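キッチンの「吊るす」収納、その後

先月号で「引き出しをひとつ減らしたい」と書いたら、思いのほかお返事をいただきました。ありがとうございます! みなさん引き出しには苦労されているんですね。「うちは減らしたら家族に怒られました」という方もいて、読みながら声を出して笑ってしまいました。

というわけで今回はその続きです。コンロ横の一段目、あの開けるたびにおたまがつっかえる引き出しを、とうとう空にしました。5月の連休の朝、コーヒーを飲む前に始めたのがよくなかったようで、中身を全部床に並べたところで急にお腹がすき、泡立て器と菜箸に囲まれて立ったままパンを食べるはめになりました。

出てきたものを書いておきます。木べらが三本(うち一本は先が焦げている)、フライ返し、おたま大小、穴あきおたま、トング、皮むき器が二つ、いつのものかわからない缶切り、輪ゴムのかたまり、それから引っ越し前に失くしたと思っていた計量スプーン。大さじだけ。小さじはまだ行方不明です。

毎日使うものだけ壁に吊るして、残りは考える、という方針にしました。バーはUstarusの伸縮式のものを買いました。値段は3,455円。予算は3,000円と決めていたのに、店先で見たら隣の安いほうはどうも軸が細くて、鍋つかみくらいならともかく鉄のフライ返しには頼りなく思えたんです。455円の差で毎日びくびくするのもいやなので、えいっと買ってしまいました。フックは手持ちのKilumのS字を使い回しています。

取り付けで迷ったのは高さです。最初はなんとなく目の高さにつけたのですが、これが大失敗で、鍋をのぞくたびにおたまがおでこに当たるんですよ。しかも吊るしたものの先のほうはコンロの真上に来るから、油がはねるはねる。結局バーを左に寄せて、調理台から50センチのところに付け直しました。わが家でいちばん長い穴あきおたまを下げても、下にまな板を置いて作業できる高さです。背の高い方はもう少し上のほうが楽かもしれません。

壁に穴をあけられないおうちの方から「吸盤はどうですか」というご質問もいただきました。うちも前の部屋では吸盤派でした。Tralten の大きめのものをタイルに付けていて、ふだんは問題ないのですが、夜中の2時にガシャーンとやられたことが一度あり、それ以来、重いものは下げない主義です。布巾や計量スプーン(あれば!)にはじゅうぶんだと思います。タイルの目地にかからないように貼るのと、貼る前に油をよく拭いておくこと。面倒でもここは飛ばさないほうがいいです。

あと、フックの向き。これは友人に教わったのですが、S字フックは手前の口を全部同じ向きにそろえると、見た目がすっきりするだけでなく取るときに手が迷いません。私は長年、向きなんて気にしたこともなくて、おたまを取るとフックごとついてくるのが当たり前だと思っていました。あのカラン、という音がしなくなっただけで料理中の気分がだいぶ違います。フックごと取れるのがどうしても気になる方は、バーに輪ゴムをひと巻きして、その上からフックをかけてみてください。例の輪ゴムのかたまりが役に立ちました。 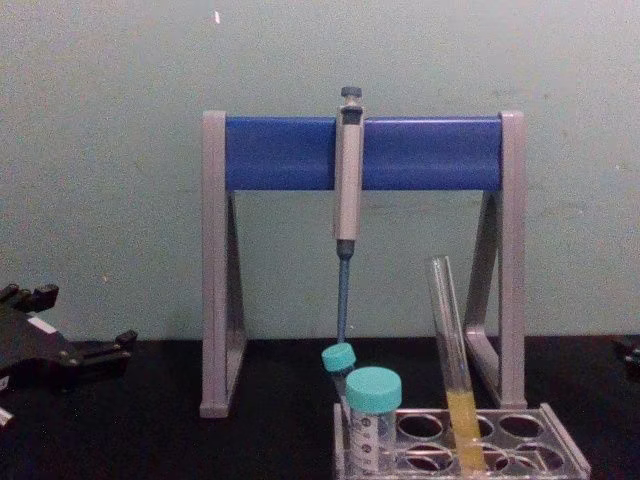
吊るす収納を始めてからずっと考えているのが、フックなしではだめなのかしら、ということです。柄の先に穴のあいた道具は、穴にフックを通して、使い終わったらまた通して、と一回ごとに小さな穴を狙わなければなりません。片手に濡れた菜箸を持っているときなど、これが地味にいらいらします。その点、実験室のピペットはうらやましい。グレーの本体がそのまま青いバーの手前側に引っかかる形になっていて、S字フックの出番がないんですから。おたまもこうだったらいいのに! と思って探してみたら、Guérinのおたまに柄の先がくるっと曲がったものがありました。穴ではなくカーブで掛けるタイプですね。さっそく一本だけ使ってみていますが、夕飯の支度中に手元を見ないで戻せるのはやっぱり快適です。難をいえば柄が丸くて太く、うちの洗い物かごの仕切りに入りません。今は斜めに突っ込んでいます。

バーが自立するスタンド型も気になってはいるんです。壁を使わなくていいし、掃除のときにまるごとどかせますからね。ただ、うちの調理台は炊飯器を置くともう奥行きが20センチしか余らなくて、脚が前後に広がるものはまず置けません。小さな台所でスタンド型をお使いの方がいらしたら、脚の幅と、片側だけに重いものを掛けたときのぐらつき具合を教えていただけるとうれしいです。

空いた引き出しのほうは、今のところラップとホイルの箱が入っています。缶切りはまだ捨てられず、その横に転がしてあります。次号は冷蔵庫の野菜室の話を書くつもりです。小さじが見つかったら、それもご報告しますね。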